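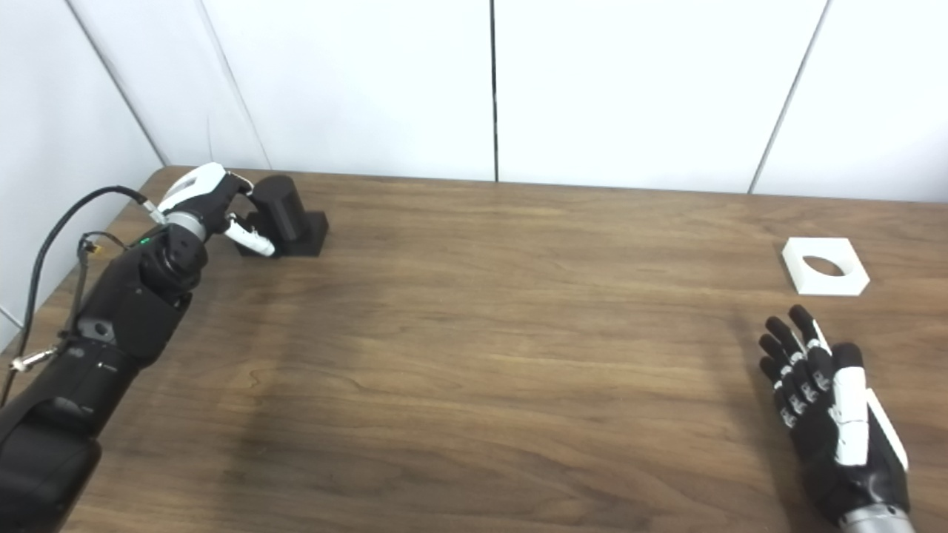
Default tariffs should be set by the hour. Trurnivitz still bills its households a flat rate, and the flat rate hides the cost of the evening peak. In June the utility published load data for 458 homes on a trial tariff. Peak demand fell 6 percent. Critics call that small. Peak capacity is the most expensive part of the network, and a feeder sized for it sits underused for most of the year.

The stronger objection concerns meters. In Halance, 47 percent of homes have units that record only monthly totals. Replace those first, then change the default.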